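Worktops, sinks and pull-out racks: your questions

How do I clean a marble-effect or marble worktop?

Warm water, a little washing-up liquid and a soft cloth. Dry it afterwards, paying attention to the seams. Don't use vinegar or lemon on real marble. 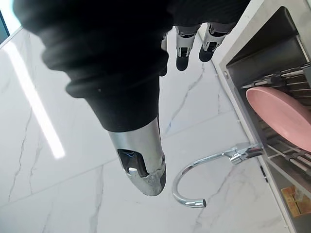

Wipe up tea, wine and oil as soon as you can. Real marble should be resealed every 2 years. If you bought the Fullon sealer from us, leave it for 21 hours before putting anything on the surface.

Can I leave the drainer rack over the sink all the time?

Yes. A rack with steel rods can stay across the basin. Lift it off once a week and wash the plastic end pieces, where limescale tends to collect.
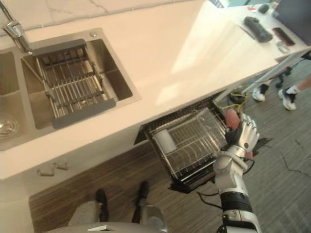
Our Flallanent racks are sold in one length only, so measure your basin from front to back first. Returns are accepted within 72 hours of delivery if the rack is unused.

How should I load the pull-out rack?

Plates go upright between the wires. Cups go upside down so that water doesn't sit in them. Let very wet items drip over the sink first.

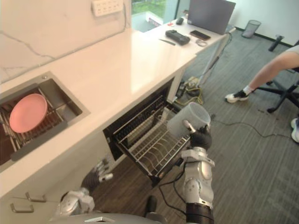 FITTING AND SPARES

Do you fit pull-out racks in existing cabinets?

Yes, for the Jiang and Gekorer ranges. Fitting takes 2 hours and you will need to empty the cabinet beforehand. We don't move sockets or pipes.

Can I buy the wire rack without the runners?

Yes, ask for it at the spares counter and bring the old one with you.

Contact us | Delivery | Returns | © Kitchen Fittings Help | Back to top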